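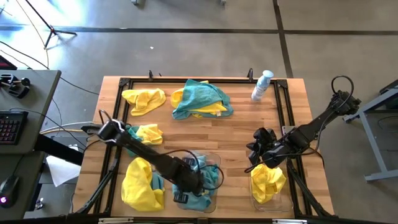

How to Get Candle Wax Out of a Tablecloth

Dinner went well, the candles looked lovely, and now there is a hard puddle of wax the size of a coaster on the only tablecloth you own that was a wedding present. Put the kettle on. Wax is slow, patient stuff and it will wait for you.

I have been taking wax out of linen since my aunt left me a drawer of good tablecloths and a box of very bad candles. I have used this method on cotton, linen and polyester blends. If yours is silk, velvet, or something with beads on it, close this page and find a dry cleaner you trust.

What you need

A dull butter knife or an old plastic card
Ice cubes in a plastic bag
Plain brown paper bags or white paper towels, more than you think
An iron
Liquid dish soap
Rubbing alcohol, if the candle was colored
Two or three clean cloths you don't love
A spray bottle of plain water

Check the paper bags for printing before you start. Ink from a grocery logo will transfer to warm fabric with beautiful clarity, and then you will be reading a different tutorial.

Step 1: Leave it alone

The urge to wipe is strong. Wiping warm wax takes a spot and makes a landscape. Let it set fully, even if your guests keep offering advice. Fiachra Madigan once attacked a spill on my table with a hot wet napkin while I was in the kitchen getting dessert. We are still friends, but he gets the seat away from the candles.

Step 2: Freeze it

Hold the bag of ice on the wax until it feels brittle and snaps when you bend the cloth. Small tablecloths and napkins can go straight into the freezer for an hour. Fold them so the wax is on the outside and keep them clear of the peas.

Step 3: Scrape

Lay the cloth flat on something firm. Slide the edge of the butter knife under the wax and lift. Most of it should come off in flakes. Turn the cloth over and scrape the back too, gently. Do not use a sharp knife. I know the sharp knife is right there.

Shake the flakes into the trash. They do not belong in the sink, where they will gather with their relatives somewhere past the bend in the pipe.

Step 4: Iron what's left

You will now have a flat, slightly shiny patch where the wax has soaked into the threads. Put a layer of brown paper on the ironing board, then the cloth, then another layer of paper. Set the iron to low or medium with the steam off. Press for a few seconds, lift, look. The paper will show a dark greasy spot. That is your wax leaving.

Move to a clean bit of paper each time. If you keep ironing over the same greasy spot you are simply giving the wax back. Go on until the paper stays dry. A thick spill on heavy linen once took me 4 rounds of fresh bags and most of a radio play.

Polyester needs the lowest setting and a thin cotton cloth between the iron and the paper. It melts sooner than you'd expect, and there is no tutorial for that.

Step 5: Treat the stain

White candles usually leave only a bit of grease. Dampen the spot with the spray bottle, rub in a drop of dish soap with your fingers, wait ten minutes and rinse with the hottest water the label allows.

Colored candles leave dye. Red is the worst, dark green is second, and those deep purple ones sold in the fall should come with a lawyer. Test the rubbing alcohol on a hem first. If the fabric keeps its color, dab the stain from the outside in with a cloth dampened in alcohol, with a folded paper towel underneath to catch the dye. Dab. Rubbing spreads it. Rinse the alcohol out well before the cloth goes anywhere near an iron or a dryer, and open a window while you work.

Step 6: Wash, then look before you dry

Wash as usual. When it comes out, hold the damp cloth up to a window and look hard at the spot. If you can still see it, go back to Step 5. The dryer can set a dye stain for good, and it will do this on the one occasion you were in a hurry. Air drying is safer until you're sure.

Things that did not work

Boiling water poured from a height. An old household book recommends it. The wax did melt, and it spread through the linen, and I had wet socks.

A hair dryer. It works on a very small drip if you have paper pressed against the back. On anything bigger it mostly pushes the wax around the room.

White vinegar. I like vinegar and keep a big jug of it. It does nothing to wax.

A few questions I've been sent

Vasiliki Athanasiadis asks if this works on carpet. Mostly, yes. Ice, scrape, then a low iron over a paper bag, barely touching. Check what your carpet is made of first, and stay well away from the iron with nylon.

Tsz-kin Yu had wax on a wooden table under the cloth as well. Let it harden, push it off with the plastic card, and buff the haze with a soft dry cloth. Skip the iron, whatever your brother-in-law says.

Ultan Fahy wants to know about beeswax. Same steps, more patience. It hangs on harder and sometimes leaves a yellow tint that needs a second go with the soap. It does make the laundry room smell nice.

Saoirse Tierney points out that a candle holder with a wide saucer would have prevented all this. She is right, and I have bought two. They are in the cupboard, waiting for me to remember them before the guests sit down.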